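## 4. Setting up the sorting basket

The basket sits on the left side of the table and holds everything that has not been sorted yet. Set it up before you put out any of the bins.
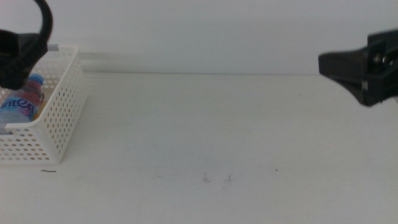

Read the whole section first if you are setting up a Flestis table for the first time. The steps assume that the table is already level and pushed up to the wall (section 3).

1. Wipe the tabletop with a damp cloth and let it dry. Do not use scouring powder. It leaves shiny patches on the matte finish.
2. Check the basket for cracks, especially around the holes near the bottom. Replace a cracked basket.
3. Set the basket down on the left with a long side facing you. Leave a gap of 8 cm between the basket and the wall.
4. Press down on each corner of the rim in turn. If the basket rocks, turn it end for end and try again.
5. Load the large items first. Lay bottles in at a slant with the cap end up, so that you can take hold of them by the neck.
6. Fill in with smaller items. Stop when anything stands more than a hand's width above the rim.

**Note:** Only closed bottles go in the basket. Tighten each cap by hand before loading. The holes go all the way through the walls, and a leak will run straight out onto the table.

**Caution:** Do not lift a full basket by one side of the rim. Use both hands, one at each end. The most a basket should carry is 16 kg.

### 4.1 Placing the bins

Bins go to the right of the basket, open side toward you. Leave 19 cm clear between the basket and the first bin – you will need that space for setting down items you are unsure of.

If you are short of bins, an Irberg tray can stand in for one. It has low sides, so keep round items out of it.

### 4.2 Cleaning the basket

1. Empty the basket and shake it out over a trash can.
2. Soak it in warm water with a little dish soap for around 16 minutes.
3. Clear blocked holes with a soft bottle brush. Do not use a screwdriver or a knife tip.
4. Rinse and stand it upside down to dry.

Dish soap is enough for most stains. Sticky residue from labels comes off with cooking oil – rub it in, wait, then wash again as above.

Spare baskets are on the lower shelf in the Sisodholm storeroom. Tell Birdie Rosenthal when you take the last one. Corrections to this section go to Dennis Mollel.

Section last revised 06/06/2020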